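Home | Guides | Spare Parts | Downloads | Contact

Print this page | E-mail this page

Alva Shape Sorting Set
Section 4: Setting Out and Storing the Large Pieces

4.1 Before you start

The large pieces are supplied separately from the small counters and are used on the table top. Clear a space large enough to lay the flat pieces side by side without overlap. Sections 4.2 to 4.4 assume that the carton has been unpacked as described in Section 3.

NOTE: Pieces bought as spares can vary slightly in shade from those in the original carton. This does not affect use.

4.2 Setting out the flat pieces

1. Wipe the table with a dry cloth.
2. Lay each flat piece face down for at least 18 minutes if it has been stored rolled or under load.
3. Turn the piece over and place it at the center of the working area. It does not have to be square to the table edge.
4. Leave a margin of 2 inches between neighboring pieces.

CAUTION: Do not tape flat pieces to the table. Adhesive pulls the surface away when the tape is lifted. 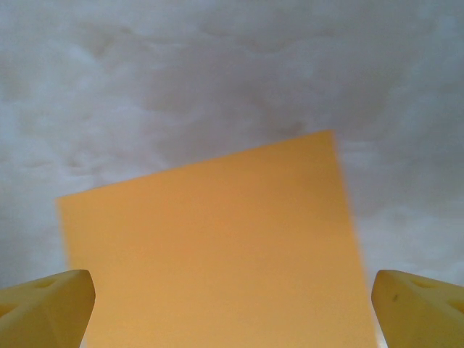 Can the flat pieces be used on a patterned or mottled table top?

Any smooth, level surface is suitable, patterned or plain. If the users are sorting by color, choose a surface that contrasts with the pieces. Cover a strongly colored table with plain paper before step 3.

4.3 Standing a panel upright

An upright panel divides the table into two sorting areas. Use one panel only for groups of up to four users.

1. Select a panel with straight edges. Set aside any panel with a split corner.
2. Hold the panel by its two long edges. Do not pinch the face.
3. Lower it onto the table until the bottom edge makes contact along its full length.
4. Fit the Burum clips, one at each end, and press down until they seat.
5. Release one hand at a time.

If the panel leans, remove both clips and repeat from step 3. A panel that still leans after the second attempt is usually bowed.
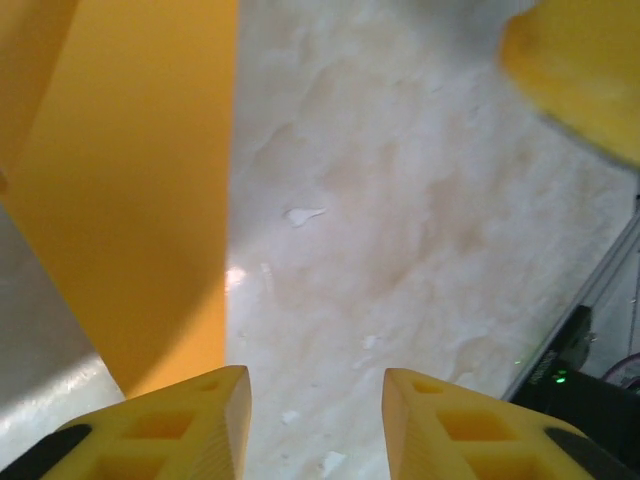
To correct a bowed panel, lay it flat with the raised side up and place a large book on it overnight. Do not use heat. Panels with a light crease remain usable, but a crease that runs the full height will open further each time the panel is handled, and the panel should be replaced.

4.4 Placing the cylinders

1. Check both ends of the cylinder for loose crumbs or nicks.
2. Stand the cylinder on its flatter end.
3. Hold it at mid height with light, even pressure from both sides.
4. Let go and wait a few seconds. If it tips, turn it end for end.

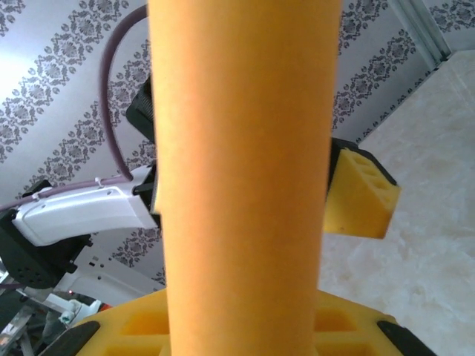
Fig. 4-3. Orange cylinder, upright.

CAUTION: Do not squeeze a cylinder hard enough to leave a mark. Dents deeper than a fingernail may be permanent.

4.5 Storage

Store flat pieces at the bottom of the carton and cylinders upright in the end compartment. Keep the carton closed and out of direct sun. Stack no more than 7 cartons. For clip part numbers, see Section 7.

Previous | Contents | Next

Reader comments (3)

Bhavana Naidu
Step 2 in 4.2 was not enough for ours, they had been rolled since April. We left them face down for around 14 hours and they were fine after that.

Gopinath Devadiga
Do the Burum clips from the older Zirex set fit these panels? Mine seat at one end but not the other.

Ilse Jacobs
Gopinath, the older clips are narrower. I had to order the new ones.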